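Chapter 4
Dust, and Where It Comes From

If you grew up in a house where somebody dusted every Monday, you may have wondered, as I did, why the job never seemed to stay done. My grandmother would go through her front room with an old cotton undershirt, humming, and by the time the weekend came you could write your name on the piano again. I asked her once where it all came from and she told me it came from boys who left the door open. She was partly right, as you will see, but there is a good deal more to it than that, and this chapter is about the rest.

We have already met the larger kinds of particles in Chapter 3, the sand grains and the soil crumbs that drop out of the air almost as soon as the wind lets go of them. House dust is a finer and much stranger mixture. Put a pinch of it under a classroom microscope and you will find bits of cotton and wool from clothing, flakes of skin, crumbs, soot from cooking, pollen in the spring, hair from any pets, and plain old dirt that walked in on the bottoms of shoes. No two homes have quite the same recipe. A house beside a gravel road, like the ones we will look at in the town of Sirncombe, has a great deal of ground-up stone in it. An upstairs apartment in the middle of a city may have hardly any, but plenty of lint.

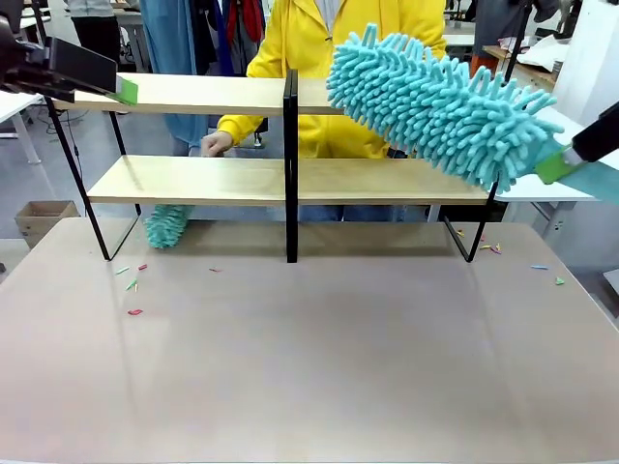 Why does dust settle where it does? Part of the answer is simply gravity. A particle that is heavier than the air around it will sink, but a very small one sinks so slowly that the least little draft can carry it back up again. Open a door, sit down hard on a couch, shake out a blanket, and up it goes. This is why the air in a sunny room seems so full of sparkles just after someone has made the bed. Leave the room alone overnight and most of the bigger specks will have come down onto whatever lies flat beneath them.

The other part of the answer has to do with electric charge, and here I will ask you to be patient, for we won't treat it properly until Section 4.2. For now, remember the balloon you rubbed on your sweater as a child. Rubbing two materials together can leave one of them with a small charge, and a charged surface will pull light particles toward it. An old television screen did this wonderfully well. Certain cloths do it too, and so do feathers.

Before you read on, please set up the activity we call the Noser jar, as it needs a few days to do its work. Take 2 clean jar lids and smear the inside of each one thinly with petroleum jelly. Put one on a high shelf and the other on the floor beside a door people use often, and leave them both be. Write down in your notebook which one you expect to collect more, and why. You will want them again when you reach the table on page 97, and I would be very pleased if you did not peek.

4.1 Falling Slowly

Let us begin with a feather and a pebble.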